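We use cookies to improve your experience. Accept all | Manage

Right, a little thread about Rungrueang, the Thai place I keep going on about. It turned 11 this July and I'm still thinking about the birthday supper! (1/4)

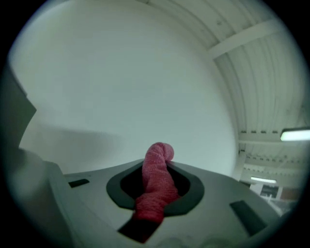 Prapai Petchrat started out with two woks and her mum's sour curry — the proper southern kind, very yellow, very fierce — and she's never once toned it down for the likes of me. (2/4)

Decha Onsri does the grilling now, and if you go on a Tuesday he makes a pork neck with toasted rice that I'd happily walk across town for (and have, in the rain). (3/4)

Do book, it's small and it fills up by seven. And leave room for the coconut custard, which I didn't, and I've been cross with myself all week. (4/4)

2 replies · 11 reposts · 100 likes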